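Daltau Catchment Water Users' Group
Minutes of the general meeting, January 5, 2025
Venue: Flillska Hall, small meeting room
Quorum present. Meeting opened by the chair. Minutes of the previous meeting accepted with one correction (item 4, "outlet" to read "inlet").

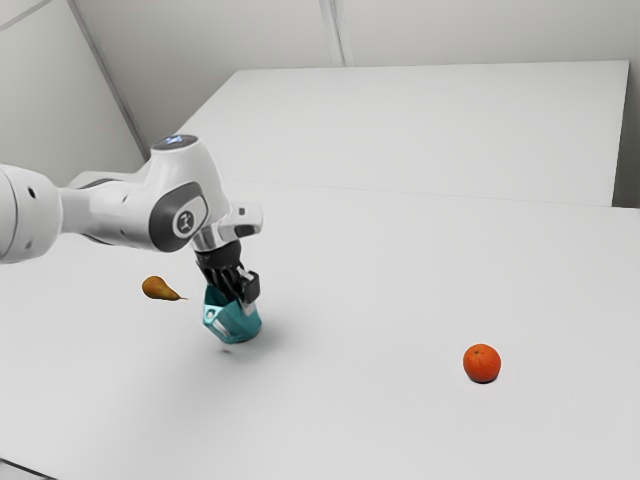
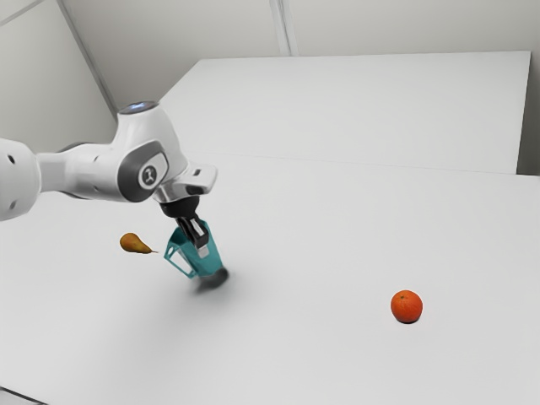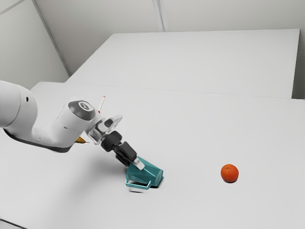

1. Matters arising
The replacement flow meter at the Aguirre offtake has been fitted and read twice. Readings agree with the old meter to within the tolerance set in the supply agreement. The old unit is to be kept as a spare. Item closed.

2. Storage level
The Wivatari dam stood at 714 megalitres at the last reading, down 37 megalitres on the one before. The drop is consistent with evaporation and ordinary draw at this time of year. No restriction is proposed at present. Members asked that levels be posted at the hall as well as sent by email.

3. Channel lining, lower section
The seepage test covered 600 metres of earthen channel below the second regulator. Losses were highest at the bend near the stock crossing. Two options were discussed:
Clay relining of the full length, to be done while the channel is out of use in May.
Pipe through the bend only, around 30 metres, with the remainder left as is.
The second option costs less but needs a new inlet structure and a trash screen. A member noted that the crossing would have to be rebuilt in either case. Discussion of the pipe diameter was deferred until the design flow is confirmed.
Resolved: that written quotes be obtained for both options before the next meeting. Carried.

4. Weed control
Spraying of the upper banks is complete. Cumbungi has returned at the Aguirre offtake and will be cut by hand - spraying is not permitted that close to the domestic intake.

5. Access track
The culvert on the eastern track is partly blocked and the shoulder has slumped. Heavy vehicles are to use the northern gate until it is cleared. The secretary will notify the fuel and fertiliser carriers.

6. Fees
The fixed charge is unchanged. The volumetric charge will be reviewed once the lining quotes are in.

7. Other business
A request to transfer an unused allocation within the group was received late and is held over. The key register for the regulator locks is out of date, and holders are asked to report to the secretary.

Next meeting to be advised by email. Meeting closed.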